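Household Sorting and Small-Items Kit Project
Interim report to the Berchtold fund, reporting period ending October
Prepared by the project lead, Astholm site

Summary

The work is on schedule and slightly under budget. I am less sure than I was in the spring that it is worth doing at the scale we proposed, and the reasons are set out below. The original proposal said that a home kit with a fixed place for each small item would be kept up longer than a drawer. We do not yet have evidence for that.

The table, the wallpapered walls and the kit items at Astholm:
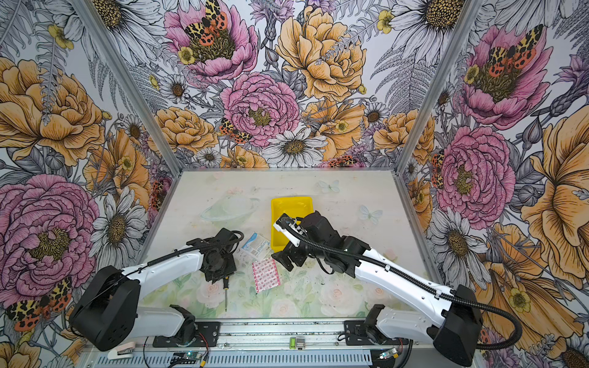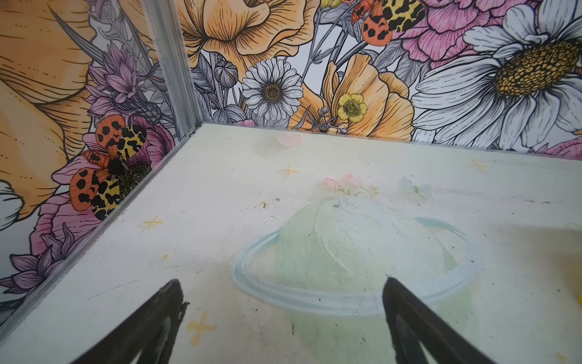
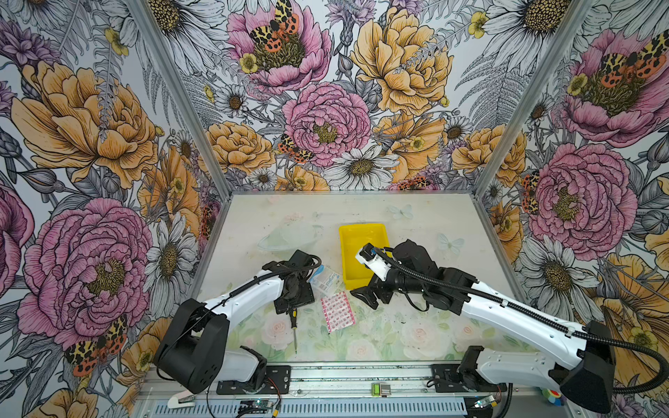 What does the kit have to hold? Bandages, both boxed and in strips, one screwdriver, and whatever small things a household adds in its first few weeks. The yellow tray is meant to take all of it, with the clear container kept for loose pieces.

Spending

We have spent $784 of the $1602 released to us. Most of that went on trays and containers from Zillden, and the rest on bandages and postage. The Postix invoice for outbound parcels is in dispute and is left out of the figure. They billed us for a weight band we did not use. I expect a credit but would not count on it before the next report.

The printed table surface and the wallpaper came out of the earlier room budget and are not charged here. I argued against both. The case made at the time was that a plain white setting looks like no home anyone lives in, and that sorting should be tried against a busy background. Fair enough, but roses and butterflies are one kind of busy, and I do not think we can say much from them about a kitchen counter with mail on it. The surface also shows marks – dark specks, mainly – and we have no agreed cleaning routine.

Households

Kits went to 21 households. All received the same tray and the same printed card showing where things go. Replies have been friendly and not very useful. People say they like the tray. They liked the previous one too, according to our own notes, and had stopped using it by the second visit.

The return form asks whether items were put back "usually," "sometimes" or "rarely." Hardly anyone will tick "rarely" on a form from the people who gave them a free tray. I would like to replace it with a short visit and a look at the thing itself.

Problems with the kit

The tray has no dividers. A boxed item stays where it is put, but a flat strip of bandages slides under everything else. Zillden offers an insert, which I have not ordered, as the sample fits poorly at the corners.

The clear container is hard to see on a pale surface. Two households reported it missing and later found it on the shelf where they had left it. A colored one would cost the same.

The screwdriver is the item people move most and return least. It may not belong in the kit at all. The proposal included it on the grounds that every home needs one within reach, which I accept, but within reach of what was never settled.

Requests

We ask for approval on 3 points: to swap the clear container for a colored one, to drop the return form in favor of visits, and to hold the second round of kits until those visits are finished. None of these needs new money.

If the fund would prefer that we send the second round as planned, we can do that from current stock. I would want it recorded that the first round had not been properly assessed when the decision was made.

The next report is due 2025-01-01. It will include the visit notes in full and the settled Postix figure, if there is one by then.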